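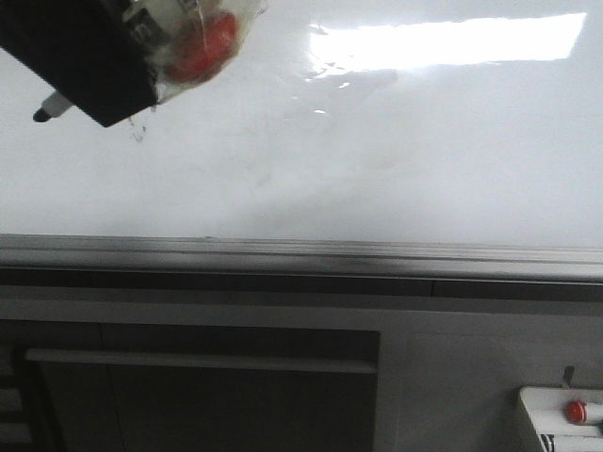 Marker in the gripper over the board, tray underneath.

1 Oct 2022. Whiteboard writing on the Halász arm, and the pen slip fault is back. I really thought we'd killed that one in June! The program asks for four short strokes. We get two decent ones, then the line goes thin and breaks up, and the arm carries on as if all is well.

First guess was the board height, so I touched off again at both ends and reran it. Same thing. Then I blamed the pen (new one from the Dosix box, no change).

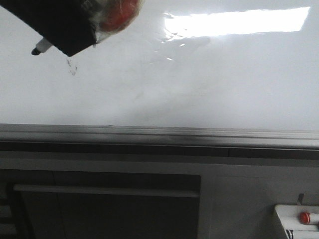 Tip just off the surface, faint broken strokes nearby.

What bugs me is that Clekard logged no fault at all. Grip force normal, position normal, green all the way down. It only knows how wide the fingers are, and a pen sliding lengthwise doesn't change that one bit. So no stop, and on the last run I hit the red button myself when the wrist got too low for my liking.

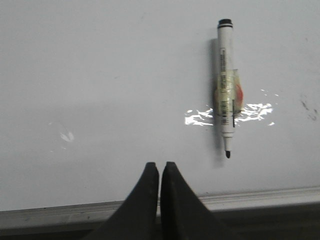
Wrist view, marker upright against the board, fingers nearly closed.

Braden bench had the same trouble with their glue nozzles and fixed it with a hard shoulder behind the part. Might steal that.
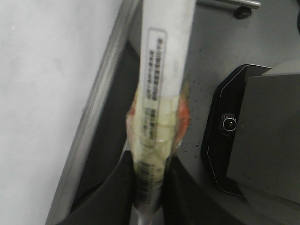 My money is now on the grip itself. The pads were cleaned before the first run, so I don't think it's grease. But look how the clear wrap bunches up into creases around the middle, with the fingers pinching farther down where it narrows. A taper is a lousy thing to squeeze, it wants to squirt out! Next go: a straight sleeve over the lower part, slower approach, and a travel limit in the program so the wrist can't chase the board. Speed stays at 4 percent until that limit is in, please, and keep a hand by the button.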